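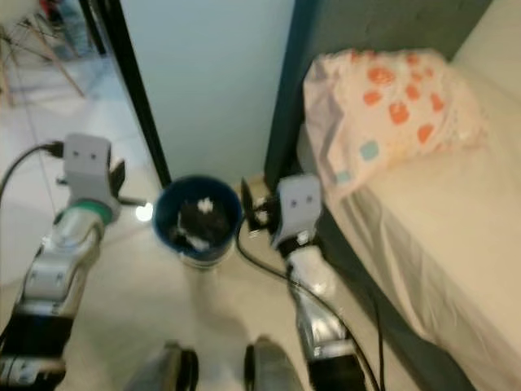
A small blue bucket on a pale tiled floor, with a robot arm on either side.

Features > Parks & Attractions > History

The Second Gate That Became a Parking Lot

September 13, 2020
By the Features Desk

Visitors who arrive at Jullow Gardens from the south still pass under a footbridge that leads nowhere. It crosses the entrance road at second-story height, ends in a locked gate, and overlooks a parking lot with 354 spaces. The bridge was built to carry guests from the original park to a second one, to be called Bidine Harbor. The second park was announced, partly graded, and then set aside. Its planning records, opened to researchers last December, show how far the work had advanced.

Jullow Gardens was in its early years a modest operation. It had a carousel, a boat ride, a narrow-gauge railroad, and a large number of flower beds. Attendance was strong in spring and weak in late summer, when the heat kept families away. The owners, the Matheson Company, concluded that a park built around water and shade would correct the imbalance. Bidine Harbor was the result of that reasoning.

The plan called for a 16-acre lagoon ringed by covered walkways. Guests would have moved between districts by ferry, and the ferries were to run as ordinary transportation, included in the price of admission. The largest district, Wevance, was conceived as a working waterfront with a rope shop, a boatyard, and a hotel of 224 rooms set directly above the water. The hotel lobby was to be open to all park guests, an unusual arrangement for the period, and the drawings give it more attention than any ride.

The rides themselves were few. The records describe a lighthouse tower with a slow spiral descent, a storm-themed indoor boat trip, and a children's area built on moored barges. Several pages are given over to the question of whether the barges should rock. The engineers recommended a gentle movement. The insurance adviser recommended none. The final drawings show the barges fixed to concrete footings, with painted ropes added to suggest that they floated.

Construction began with the footbridge and the drainage channels. The order of work was later criticized within the company, as the bridge was the most visible part of the project and the least useful without the rest. Clearing for the lagoon started the following season. Test borings had indicated a deep layer of clay, which would have held water without a liner. Crews instead found the clay broken by bands of sand, and the estimate for the lagoon rose to 2 times the original figure.

The company considered several responses. One was to line the basin in full. Another was to reduce the lagoon to a canal and keep the ferries on a fixed loop. A third, favored for a time by the operations department, would have moved Wevance to dry land and retained the hotel. Each was drawn up in some detail, and the canal plan reached the stage of a painted model. The model survives and is stored with the records, although the tower has lost its roof.

In the end the directors approved none of them. A short notice to shareholders described the project as "deferred pending favorable conditions." The phrase appeared in annual reports for several years and was then dropped without comment. The cleared ground was surfaced for parking, and the drainage channels were kept in service - they remain the reason the lot seldom floods.

Parts of Bidine Harbor did reach the public in other forms. The lighthouse tower was reduced by half and built beside the railroad station, where it serves as an observation deck. The storm sequence planned for the indoor boat trip was added to the existing boat ride and is now its best-known passage. The covered walkways influenced the park's later practice of shading its queues, and the benches along the main avenue follow a Wevance design, with the rope pattern still cut into the armrests.

The footbridge has been inspected at regular intervals and found sound. Proposals to remove it have been raised and withdrawn, partly on grounds of cost. A current proposal would open it as a viewing walk during the spring flower season, with panels reproducing the Bidine Harbor drawings along the rail. The park has set no date for a decision.

The planning records may be consulted by appointment at the park's library, which is located above the former ticket office. The painted model is not on regular display - requests to view it should be made in writing.

Related Features
Narrow-Gauge Railroads in American Parks
How the Carousel at Jullow Gardens Was Restored
When Hotels Moved Inside the Gates
Shade, Seating, and the Summer Guest
A Short History of the Park Ferry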